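Friday, late – kitchen table, tea gone cold again

I meant to write this yesterday while it was fresh, but I fell asleep on the couch with my shoes on, which says a good deal about the week. So it will have to be Friday's version, with the dull parts already fading and the rest probably a little kinder than it was.

The choir sang at Ashour on Wednesday night. I've been putting that sentence off for days because once it's written down it's over, and I have been living with this concert since before Christmas. All those evenings in the music room at Medell with the radiator knocking out of time! All those pencil marks in my score, half of them rubbed out and put back in! And then it was an hour and ten minutes, with an intermission, and we were out in the parking lot hugging each other in our black clothes, looking like a very cheerful funeral.

I was nervous in the silly way, where your hands are fine and your knees aren't. We altos stand on the second riser, and I'd talked myself into believing I would step backward off it during the slow piece. Farah Nair was next to me, as she has been since I joined, and before we went on she squeezed my elbow and whispered, "Count the rests, love the rests." She says it every time. I do count them now, and I think I'm beginning to love them, or at least I've stopped being afraid of what comes after.

The opening was shaky. We came in a shade under the note and I could hear us all hearing it, a kind of leaning, until the basses got hold of it and we climbed up. By the second page it was all right. By the lullaby it was better than all right. I have sung that lullaby so often in the shower that I'd gone deaf to it, and then there it was in a big room with a high ceiling, and the sopranos were so quiet at the end that I could hear somebody's coat slide off a chair. I didn't look at the audience. I looked at the conductor's left hand and thought about my mother, who hummed through every chore she ever did and would have told me afterward that my hair needed cutting.

There must have been roughly 100 people there, which for us is a crowd. Last spring we sang to 8, and two of those were waiting for a ride.

Intermission was the usual crush in the side room, everybody talking too loudly because we'd been holding it in. Yu-ting Pan had put out a table of things to eat, and I'm sorry to say I went for it like a child at a birthday party. I never can eat before we sing, so by the break I'm hollow. There were orange slices and little cheese sandwiches and all kinds of crackers and sweet things in bags, and I stood by the window with my mouth full while Farah told me about her nephew's wedding, the long version, with the cousin and the wrong hotel. I missed the first bell completely.
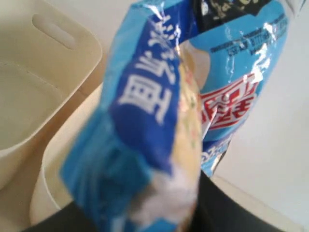 ## The second half, and getting home

We did the folk songs after the break, and they went by like a train. I made one real mistake, a loud one, coming in a full bar early on the harvest song with my chin up and complete confidence. Farah didn't even blink. I've decided that only the altos noticed, and the altos are my friends, so I am going to let that one go. I've been letting it go since Wednesday, several times a day.

They made us sing the lullaby again at the end. I hadn't expected that, and I don't think the conductor had either, judging by how he hunted through his music for the first page. It wasn't as good as the first time. We were tired and some of us were a bit weepy – but I liked it more, somehow, with the rough edges showing.

I drove home the long way, past Evinside, with the window down and the heater on. It's a wasteful thing to do and I love it. The house was dark and smelled of the onions I'd left on the counter, and I sat on the stairs in my coat for a while, still humming the alto line, which makes no sense at all without the others around it. It goes up one, down one, and then sits on the same note for 7 bars like a hen.

Things to do before I forget: wash the black skirt, give back the music folder, write Yu-ting a proper thank-you note, call Farah about Sunday lunch. And rehearsals start again in April, at 8 as usual. The first piece is apparently in Latin. I had better find my pencil.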